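Jukener Manipulation Software Programme
Technical Working Group

Minutes of the meeting held on 5th December

Present: Notburga Lehner (Chair); representatives of the perception, planning, control and tooling teams; one representative of Schnyder (integration partner); the programme secretary (minutes)

Apologies were received from the safety adviser and from the second Schnyder representative.

1. Minutes of the previous meeting

1.1 The minutes were agreed as a correct record, subject to one amendment. At paragraph 4.3, "the planner" should read "the Javen planner", as two planners were in use on the date in question.

1.2 Matters arising. The action on log retention had been completed. The action on renaming the joint limit parameters had not been started and was carried forward to the tooling team. The Chair asked that it be closed before the next release and not carried forward a third time.

2. Control: Jondaver release status

2.1 The control team reported that the current Jondaver release candidate had passed its regression suite on the simulator and on the bench arm. Two faults remained open. The first concerned the gripper closing command, which was occasionally acknowledged before the driver had accepted it. The second was a memory leak in the diagnostic process, visible only on runs lasting longer than a full shift.

2.2 On the first fault, the team proposed that the acknowledgement should be sent from the driver itself, with the intermediate queue removed. Schnyder asked whether this would change the message format. It was confirmed that the format would stay the same but that timing would differ, and that any client relying on an immediate reply would need to be checked.

2.3 The group discussed whether the leak should hold up the release. The planning team saw no objection to releasing with a note in the known issues list. The tooling team disagreed, on the grounds that the same process wrote the fault logs, and a restart during a run would lose the entries most likely to be wanted. After discussion it was agreed that the release would wait for a fix.

2.4 Schnyder asked for it to be recorded that their own test window would be shortened as a result. This was noted.

Action: Control team to move the acknowledgement into the driver and circulate a list of affected clients.
Action: Control team to fix the leak in the diagnostic process and repeat the long run.

3. Planning: Javen

3.1 The planning team presented a short paper, circulated in advance, on replanning when a grasp target moves. At present Javen discards the whole trajectory if the target pose changes by more than a set tolerance. The paper proposed keeping the approach section and replanning only the last part of the motion.

3.2 Replanning time on the recorded shelf tasks was within the 30 millisecond limit in all but 2 of the test sets. Both of those involved reaching into a deep compartment, where the collision model of the surrounding shelf was checked at full resolution at every step.

3.3 The Chair asked whether a coarser model would be acceptable for such cases. The planning team considered that it would be for the early part of the reach, though not close to the shelf edges. A mixed resolution model was possible but would require changes to the scene loader, which belongs to the tooling team.

3.4 The tooling team stated that the loader change was not large but could not be started until the parameter renaming in 1.2 was complete, as both touched the same files. The Chair observed that this was a further reason to close the earlier action.

3.5 The proposal was approved in principle. The existing behaviour is to remain the default until results on the full task set have been reviewed.

Action: Planning team to put partial replanning behind a configuration setting.
Action: Tooling team to prepare an estimate for the loader change.

4. Perception: wrist view and calibration

4.1 The perception team reported on the move to a single wide-angle lens model throughout the pipeline. The previous arrangement, in which images were straightened before pose estimation, had discarded much of the outer part of the view. The new code works directly on the curved image and straightens only the regions passed to the detector.

4.2 Marker detection near the rim of the image had improved, but results remained uneven where the marker was small or strongly lit from above. The team had also found that the mask used to exclude the gripper from the visual odometry was too tight around the fingertips, so that features on the ribbed pads were being tracked as if they belonged to the room. 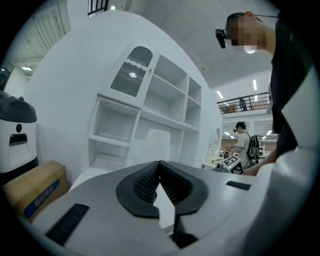
Figure 1. Wide-angle view over the gripper fingertips, with shelving behind and a fiducial marker block to the right (item 4.2).

4.3 It was agreed that the mask should be widened and that it should be generated from the gripper model, with an allowance for the full travel of the fingers. Hand-drawn masks would no longer be accepted into the repository.

4.4 Schnyder asked how the odometry dealt with people moving through the view. The perception team replied that moving features were rejected by a consistency check between successive images, and that this was adequate when a person occupied a small part of the view. A person standing close to the gripper was a harder case. The team would report figures separately for the two conditions.

4.5 The group considered reflections from glossy panels and ceiling lights. No change to the code was proposed, but the tooling team would add a tag to the annotation tool so that affected recordings could be found and compared.

Action: Perception team to replace all hand-drawn masks with generated ones.
Action: Perception team to report odometry error for near and distant persons separately.
Action: Tooling team to add a reflection tag.

5. Tooling and build system

5.1 A full build now takes 15 minutes on the shared server. The tooling team asked that large recordings should not be committed with test code, and reminded members that the storage area for them is described in the contributor notes.

5.2 The replay tool now steps through images, joint states and planner output on one timeline. The control team asked for gripper commands to be included, which would assist with the fault at 2.1. This was agreed.

Action: Tooling team to add gripper commands to the replay timeline.

6. Any other business

6.1 Schnyder asked that interface changes be announced before they are merged – two had recently been discovered only when their build failed. The Chair apologised on behalf of the group and asked all teams to use the announcement list.

7. Next meeting

7.1 The next meeting will be held in January. Papers should reach the secretary one week beforehand.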